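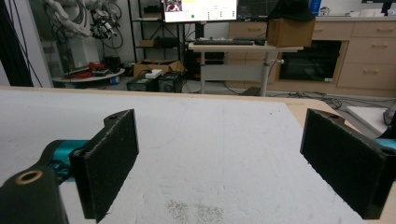 ## January, Sunday, before lunch: hide glue tests, second round

Continuing from the sheet on the wall. The first round was spoiled by me, I mixed two jars and did not write which one was for which joint. This time every sample has a pencil number on the end grain, and the same number is in the table below.

The purpose is still the Bråten chair. Two of the rear joints have opened and the owner wants it to be possible to open them again in the future, so the white glue is excluded. I want to know if the old Pollix granules are still good, or if we must order new ones before we touch the chair.

### Preparation

- Granules soaked overnight in cold water in the refrigerator. In the morning they were swollen and soft through, with no hard center.
- Warmed in the double pot. I kept it under 70 °C the whole time. In the first round it went over this while I was on the telephone, and the glue smelled of it afterwards.
- Strained through the old nylon stocking. Very little stayed behind in it, a few dark pieces.
- Beech strips from the offcut box, planed the same morning, not sanded.
- Half of the strips were warmed on the radiator for 15 minutes. The other half stayed on the cold bench.

The running from the brush looked right to me: a thin, unbroken string, then drops. The Womley granules gave a thicker string with the same quantity of water, so I added a little hot water until they were alike. I did not measure this addition. I should have measured it.

### Samples

| No. | Glue | Strips | Clamp | Remark |
|---|---|---|---|---|
| 1 | Pollix, old | cold | yes | gelled before I had the clamp closed |
| 2 | Pollix, old | warm | yes | good squeeze-out along both sides |
| 3 | Pollix, old | warm | no, rubbed joint | took hold quickly |
| 4 | Womley, new | cold | yes | a little better than no. 1, still too slow from me |
| 5 | Womley, new | warm | yes | good |
| 6 | Womley, new | warm | no, rubbed joint | slipped once, I rubbed it again |

No. 6 is maybe not a fair sample because of the second rubbing. I leave it in, but please do not make any decision from it.

### Observations during gluing

The room was too cold for this work. The thermometer beside the door is not reliable, so I do not write its number. On the cold strips the glue made a skin almost at once, and when I pressed the two pieces together I could feel that they were sliding on jelly and not on liquid. The warm strips were a completely different thing. There was time to put the pieces down, look at the line, correct it and close the clamp without hurry.

I had believed that the age of the granules was our problem. After this morning I believe much more that it was the temperature of the wood. Both glues behaved badly on the cold strips.

For the chair, this means the seat rail and the leg must both be warmed. The rail is easy, it can come off. The leg is still attached to the stretcher and does not want to move. Possibilities:

1. Hair dryer on the low setting, from a distance, with a piece of cardboard in front of the old finish.
2. Bring the whole chair upstairs the evening before and glue it there.
3. Wait for spring. The owner will not like it.

I prefer the second. The shellac on that leg has already a small white mark and I do not want to blow warm air on it.

### Breaking the samples

To be done after 40 hours, as last time. Strip held in the vise up to the pencil line, pressed by hand first, then with the lever. Write for each one:

- did it break in the wood or in the glue line
- is the glue surface shiny or matte
- is there any area where the glue did not touch the wood

Last time I wrote only "strong" and "weak", and when I read this now it does not help me at all.

If somebody else breaks them before I am back, please keep both halves together with a rubber band. They are on the shelf over the Grurneck saw, under the blue cloth. Do not put them near the stove, they should dry at the same rate.

### Reversibility

I also want to try opening no. 2 and no. 5 again with water and alcohol. There should be enough length left after the break test, if the break is near the vise. Alcohol with a syringe into the line, wait, then the thin palette knife. I will try first with warm water only on no. 3, as the rubbed joint has no clamp marks and I can see the line clearly on both sides.

### Small things

- The jar with the remaining Pollix glue is in the refrigerator, second shelf, labeled. It will be good for 3 days at the most, then throw it away.
- The glue brush with the metal ring is making black spots in the glue. I have put it with the paint brushes. Use the one that is bound with string.
- The double pot needs descaling.
- Order: beech dowel, new stocking or proper strainer, denatured alcohol.
- The clamp with the bent screw has come back to the rack again. I have now tied a red ribbon on it, please leave it there until it is repaired.

Afternoon: washed the bench with hot water, wiped the clamps, went home.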